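September 29, 2021

Equipment list for next year, second attempt. The first one came back with a single word in the margin, and the word was "why".

Grippers first. The finger pads are the part we go through, so I want spares on the shelf before we need them. Stornivetti sells them singly at a price that suggests each one is raised by hand. Plellwood sells a box of 100 and won't split it. We'd use maybe a dozen before changing the design again. Asked both for a quote on 2 sets with the toothed pads. Plellwood replied with a brochure.
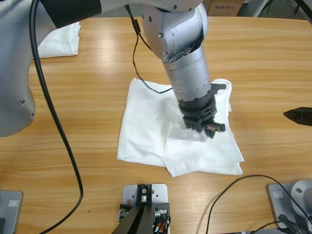

Cables next. I put in a line for proper cable management on both arms and got asked whether zip ties had been considered. They have. Changed the line to "motion protection hardware", same price, and will see how that does.

Towels: keep buying white, keep buying the same kind. Every time we switch, the folding numbers move and we lose an afternoon blaming the software. Cheapest item on the sheet and the only one with no questions against it so far.

Third arm: no. Munteanu quoted 3 months' lead time, plus a service contract. Moved to April, when there may be money, or at least different money.

Still open:
- Plusau mounting plates, need the hole spacing before ordering. Measure it this time.
- 2 spare wrist cables, any supplier
- ask if shipping counts as equipment. Last year it was "travel".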